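Masking static objects out of the depth cloud before planning

This page covers the workspace filter in Floter, the planning layer we use on the Zimavside bench cells. It assumes two arms on a shared extrusion frame, a calibrated overhead camera and a working Floter install. Single-arm cells can skip the part on the shared zone.

The planner treats every occupied voxel as an obstacle unless it is told otherwise. On a bench with two arms this causes two problems. The arms see each other's links as clutter, and cable loops show up as phantom obstacles that move with the wrist. Both are handled before the cloud reaches the collision checker.

Start the perception node alone, with planning disabled:

floter perception --cell bench --no-plan

Wait for the cloud to settle. The node drops the first 500 frames while exposure and temporal smoothing converge, and anything saved before that point should be thrown away. Then open the viewer and check that the table plane is flat along all four rails. A tilt means the extrinsics are stale and need to be redone first.
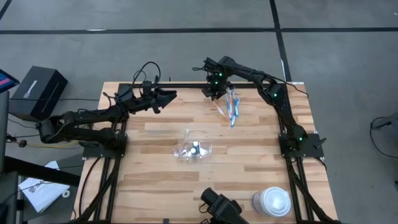

Bench cell: setting up the mask

The crop volume is a box in the table frame. Put its side faces just inside the left and right rails, so that the arm bases and the floor are excluded. Leave the top face high enough to include the elbows, which the self-filter needs in order to match the link models.

Next, enable the self-filter for both arms:

self_filter.arms: [left, right]
self_filter.padding: 2

Padding is in centimeters. It covers the links but will not catch the cable loop above the left wrist. Attach a capsule to the wrist link for that, and size it with the arm in its most folded pose. If the capsule is too small, the planner reports a start state in collision and refuses to move.

Clear plastic needs separate handling. Safety glasses return little usable depth, and most of what comes back belongs to whatever is behind the lens. The same applies to any clear wrap on objects, as there appears to be on the toothbrushes. Turn on the color segmentation fallback, which inflates each detected region into a solid block:

transparent.fallback: rgb
transparent.min_pixels: 702

Lower values pick up glare on the wood. Higher values begin to lose thin handles.

Shared zone

Both grippers can reach the middle of the table. Declare that overlap as a locked zone, so that only one arm may hold a plan through it at a time. The lock is released when the arm's swept volume has left the zone, and a waiting plan is then rechecked against the current cloud.

Save the mask with floter mask save. The file is tied to the camera serial and has to be rebuilt if the camera is replaced.

Last updated 2022-07-14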